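Manuela D'Amico had driven 70 miles to Drurkville to look at an arm that didn't exist yet.

"It exists in the simulator," Lepik said. He had the laptop open on the bench in his garage, between a vise and a coffee can of screws. The motors were still in their box. He had paid $539 for them in July and had not cut the tape.

She had heard this kind of thing before. Her brother once built a machine that was supposed to butter toast, and it had run perfectly on a screen too. She kept her coat on.

"And it's going to sort your seed packets," she said.

"It's going to pick them up. Sorting comes later."

"How much later?"

He typed something and didn't answer. The fan in the laptop got louder. Out on the street a Tasteo truck backed up, beeping, and stopped.

"I've run 923 trials," he said. "It drops hardly any now."

"It drops hardly any pretend packets."

"They have weight. They have friction. I put in the friction myself."

"Where did you get the number?"

"A guy in Plimden uses it." He turned the laptop toward her. "Look, this is close up." 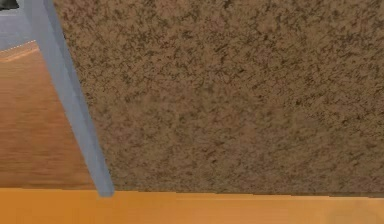
Can you trust an arm that has only been tested in a simulator?

Only as far as you trust the numbers somebody typed into it, and you won't know about those until you run the real motors with a real load.

She had read that on a hobby page the night before, and had copied it onto the back of a gas receipt. She read it out to him now. Lepik listened with his arms folded.

"Who wrote that?"

"It doesn't say."

"Well, then."

"Is he wrong?"

Lepik looked at the box of motors. He picked at one corner of the tape with his thumbnail and left it.

"I wanted to get to a thousand first," he said.

Manuela took off her coat and hung it on the vise handle. Then she went through the coffee can until she found a blade, and she held it out to him, handle first.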